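Canister or upright for a small guest house?

Posted 21 October 2019

quiltedmaple
Hi everybody! My sister and I took over a guest house in Bedunham this spring and the vacuum we inherited has finally given up (it went out with a terrible smell, right in the upstairs hall). We have low-pile carpet in the bedrooms, wood on the stairs, and a long runner that collects every crumb in the county. The local shop has a Plinine upright for $649 and a Baria canister for $1,080. That's a big gap for us. Would you spend the extra?

hallway_hank
Welcome! I ran a motel for a good long while, and I'd take the upright without losing any sleep over it. Your housekeeper can grab it with one hand, it's all in one piece, and there's no hose to kink around the bed legs. Buy the better bags and put the money you saved toward a spare belt or two.

Abhishek Garg
I'm going to disagree with Hank a little, with love. Uprights are great on carpet, but you mentioned stairs, and lugging one up a staircase every morning gets old fast. I have the Baria and the hose reaches a good way up from the landing. It also slides flat under a bed, and under the bed is where guests leave everything – socks, hair ties, half a cookie. 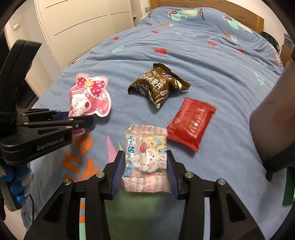

What I'd ask the shop before paying

1. Does the price include the powered carpet head? On mine it was extra, and I was pretty grumpy about it.
2. Where do the bags come from, and how long do they take to arrive?
3. Can they do repairs in the store, or does it get shipped off?

hallway_hank
Fair point on the stairs, Abhishek, but a canister gets dragged into every door frame in the building. I spent more on touch-up paint than on bags! I still say upright, plus a cheap little hand vac for the steps.

pennyroyal_b
Has anyone tried the Nishad? We have 2 of them at the church hall and they're loud, but my goodness they pick up. The cord is nice and long too.

quiltedmaple
Thank you all so much, you've been kinder than the man at the shop. I called about the carpet head and it IS extra, so I'm leaning toward Hank's plan, though my sister is still on Abhishek's side. We're going back in to push both of them around the showroom.

Comments

dustybea: We had the same argument at our place and ended up with the canister. No regrets so far.

tomfromthemill: Check the weight with a full bag in it, the tag never tells you that.

dustybea: Good tip, Tom, ours is heavier than I expected.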